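Furniture With a Past: Cleaning Day in the Tea Room

Welcome to the gallery of our small tea room in Grorkgate. We have 7 tables, and most of them are older than the people who sit at them. We bought them one after another, from house sales and from the Praltamon warehouse, and no two are the same height. Guests often ask us how we keep the stone and the wood in good condition, so in February we decided to show a little of this work.

The round tables with marble tops are the favorites of our guests, and they need the most attention. Marble does not like lemon, vinegar or wine. We use only lukewarm water and a few drops of mild soap, and we put it on the cloth, never directly on the stone. The wood around the top gets its own care later, with a thin coat of Dromell wax, which must rest for 60 minutes before we polish it.

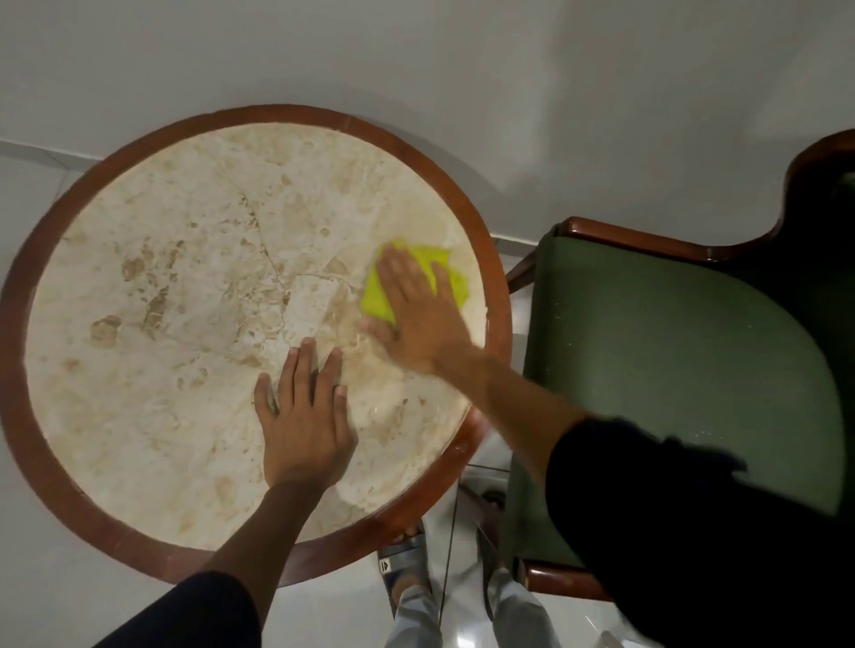
Round side table with cream marble and reddish-brown rim. One hand holds the top, the other one rubs with the folded yellow-green cloth.

The dark vein that goes in zigzag through this marble is the detail I like most. The brown and beige patches are also very beautiful to me, and I would not exchange this top for a plain white one. On the rim there are small worn spots and lighter scuffs. We have discussed many times if we should have the wood refinished, and every time we decided to leave it.

The chair beside it has a green seat, and on dark fabric every bit of dust is visible. For the upholstery we have a soft brush. We brush always in one direction, from the back to the front, and we do it before the tables are set for the afternoon.

We start at 9 in the morning and open the door at noon. If you have an old marble table at home and you are not sure about a stain, please bring us a photo of it when you come for tea. We are not restorers, but we will gladly tell you what we have tried.

Recent galleries
Teapots on the Long Shelf
The Marikar Lamps, Before and After New Shades
Winter Window
Chairs We Could Not Leave Behind
A Walk Through Grorkgate Market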